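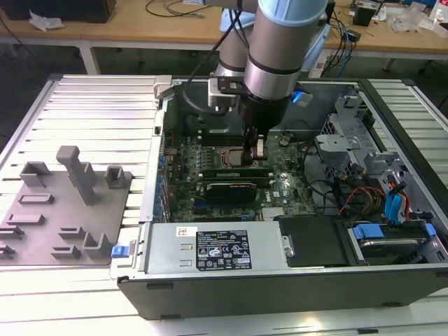
4.2 Support from senior coaches

The second theme was the support that a young coach gets after a series of lost games. In the Drerkent league we interviewed 13 head coaches, and nine of them named an older coach who called them in the bad weeks. The calls were usually short. One coach from Furtună told us that his former trainer "did not speak about tactics, only asked if I sleep."

Prayer and church were mentioned more often than we expected (see also Dinu and Nuttall, in preparation). For the coaches in Pota, the parish was also the place where they met parents of the players, and this made the pressure bigger for two of them.

Figure 3. Work on the open computer tower, with the gripper above the motherboard.

The interviews lasted almost 20 minutes each and were coded by both authors.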